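2024-01-12

J'ai passé l'avant-midi à remettre l'atelier en ordre. Je dis l'atelier, mais c'est la pièce du fond, celle où je répare des radios, où je trie les factures et où finit tout ce qui n'a pas de place ailleurs dans le logement. Je n'y avais pas touché sérieusement depuis juin. Les papiers s'étaient mis en tas sur la chaise et je travaillais debout.

Je note ici comment j'ai procédé, surtout pour moi. La dernière fois, j'avais tout fait dans le désordre et il avait fallu repasser le balai deux fois.

## Le haut avant le bas

J'ai commencé par l'étagère. C'est une Brenov en métal, quatre tablettes, achetée d'occasion à Laurier Beaudoin quand il a fermé son local. Elle penche un peu vers la gauche. J'ai mis un carton plié sous le pied et ça tient.

Sur la tablette du haut, il y avait des boîtes de vis dont je ne me sers jamais. J'en ai gardé 30 et j'ai donné le reste à Jocelyn Fortin, qui monte des clôtures et qui en manque toujours. Les notices d'appareils que je n'ai plus sont parties au recyclage. J'ai retrouvé celle du petit radiateur Beltier, que je cherchais depuis l'automne - elle était glissée dans un catalogue Hiebert.

Ensuite la table. J'enlève tout, je passe un chiffon humide, je laisse sécher, je remets seulement ce qui sert dans la semaine. Le fer à souder est revenu à droite, la lampe à gauche. Les pinces sont dans un pot à confiture en attendant mieux. J'avais prévu un panneau perforé pour les accrocher, mais le mur de ce côté est en plâtre friable et je n'ai pas envie d'y percer des trous en plein hiver.

Les câbles m'ont pris plus de temps que le reste. Je les enroule à la main, je mets un bout de ruban adhésif et j'écris dessus à quoi ils servent. Ceux que je ne reconnais pas vont dans un sac. Si je n'ai pas rouvert le sac au printemps, je le porte à l'écocentre.

## Le plancher

C'est la partie que je repoussais. Sous la table, il y a toujours des bouts de gaine, des morceaux d'étiquette, du plastique d'emballage. L'aspirateur n'aime pas ça. Il avale un film transparent, le film se colle dans le coude du tuyau, et je me retrouve à démonter le tuyau avec un cintre. Depuis, je balaie d'abord et j'aspire après, seulement pour la poussière fine.

J'utilise un ramasse-poussière à long manche. Jocelyn en avait un chez lui et je le trouvais encombrant, puis je me suis fait mal au dos en novembre et j'ai changé d'avis. On reste debout, on tient le balai d'un côté et le manche de l'autre, on pousse vers la pelle. Le bord en caoutchouc compte beaucoup. Sur un modèle tout en plastique dur, il reste chaque fois une ligne de saleté qu'il faut reprendre. La couleur m'est égale. Rose pâle, c'est très bien.

Je balaie des coins vers le centre, par petits tas, et je ramasse chaque tas tout de suite. Si je fais un seul gros tas, je marche dedans.

Pour vider, j'approche la corbeille plutôt que de promener la pelle à travers la pièce. Une corbeille ronde en maille noire, posée par terre, fait l'affaire pour ce genre de déchets secs : papier chiffonné, emballages, bouts de plastique. Pour la poussière, il faut un sac, sinon elle ressort par les trous. On amène la pelle au-dessus de l'ouverture, on l'incline, et on garde le balai dans l'autre main, ce qui évite d'avoir à le ramasser ensuite.
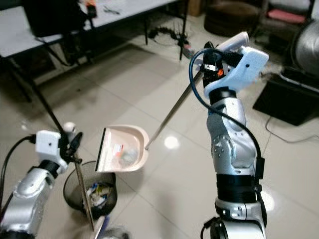

## Ce qui reste à faire

La fenêtre, d'abord. Le joint du bas est fendu et j'ai de la condensation le matin. Laurier m'a parlé d'un mastic de chez Gramari à 74 $ la caisse, mais je n'ai pas besoin d'une caisse. Je vais lui demander s'il lui en reste un tube.

Il faut aussi que je trouve un crochet pour le balai et le ramasse-poussière. Appuyés contre le mur, ils glissent tous les deux dès que je ferme la porte. J'en ai vu un double à la quincaillerie, avec des pinces en caoutchouc, mais je veux mesurer le manche avant de l'acheter.

La chaise est libre, en tout cas. Les papiers qui étaient dessus sont maintenant dans une boîte, dans le couloir, et je m'en occupe la semaine prochaine.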